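Dumbbell (care and cleaning)

A dumbbell is a short bar with weight at both ends, made to be lifted in one hand. I've kept this entry to the part I get the most mail about, the cleaning. If you want the history or the exercises, those have their own pages and other people wrote them far better than I could!

Wiping down plates and handles with paper:
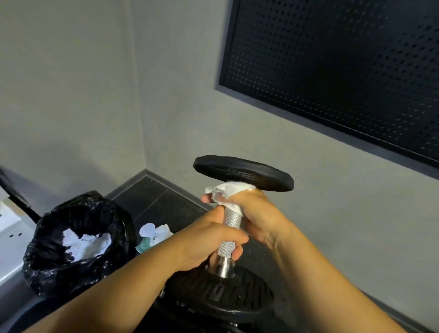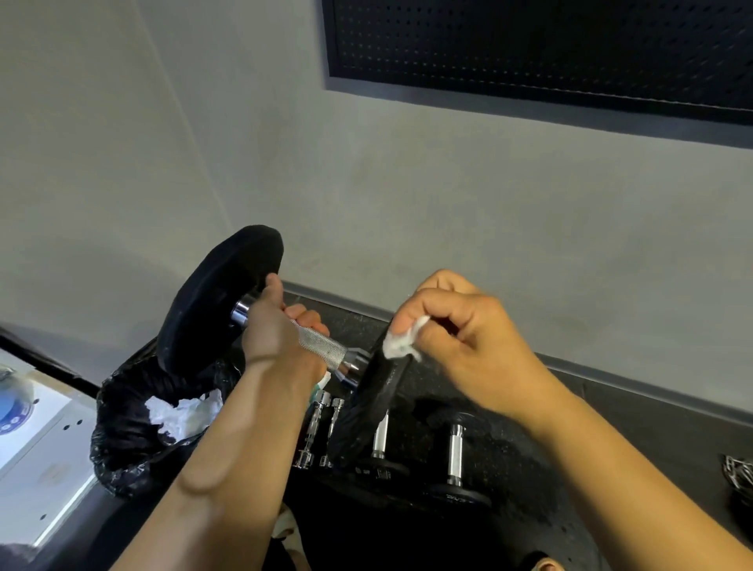 The handle

Most handles have knurling, the little diamond pattern cut into the metal so your hand doesn't slide. It's great for grip and terrible for everything else, because chalk and skin get down in there and stay put (sorry). I go over mine with a damp paper towel, twisting as I wipe, and then a dry one. Malou Gunnlaugsson swears by an old toothbrush, and for deep knurling I'd say she's right.

The plates

Plates mostly collect dust. Wipe the rim and the underside of the top plate, where your knuckles end up. On a loadable dumbbell you can slide the plates off, but I only bother every November.

The collars

Chrome shows every fingerprint. Dry it well, or you'll get orange specks near the ends.

Supplies

Paper towels, mild soap, a trash bag kept within reach. The Paltine gym handbook, page 11, says to use a fresh towel for each dumbbell, and with a full rack that's a lot of paper. I switch after 4 or so.

See also: Barbell, Kettlebell, Weight plate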